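Workshop notebook, February
Equipment plan for the cube-sorting cell. Entered by Natália Havlíček.

The purpose of this entry is to record what the cell requires before the Wolon request is submitted. The ceiling for small items is 700, of which 200 is reserved for spare gripper fingers. 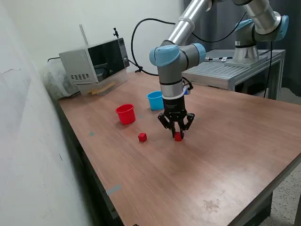
Jirayu Phetsri has obtained quotations from Caron and Brorow. Caron delivers in 8 weeks and Brorow in six – the difference matters if the spring schedule holds. 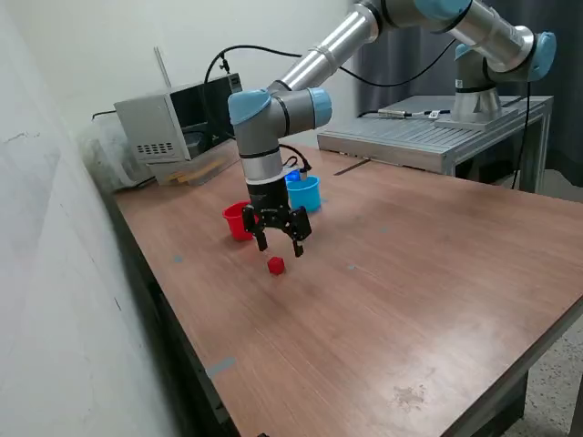 Neither quotation includes cable guides. These shall be requested as a separate line, charged to the Sirkomano account.
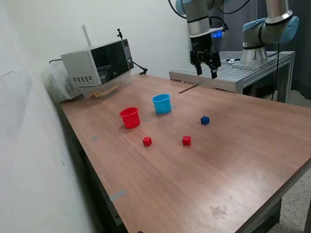

Consumables remain the least settled part of the budget. Jirayu proposes a printed mat in place of tape. The tape marks now on the tabletop would be replaced by fixed positions for the red and blue cups and for the cubes. A mat is approved in principle, pending a price.

The wrist camera is to be listed as a replacement item. A sharper lens should be priced first.

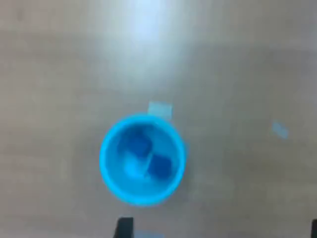

Wrist view: blue cup with two dark blue cubes inside.

Open: Brorow to confirm whether shipping is included.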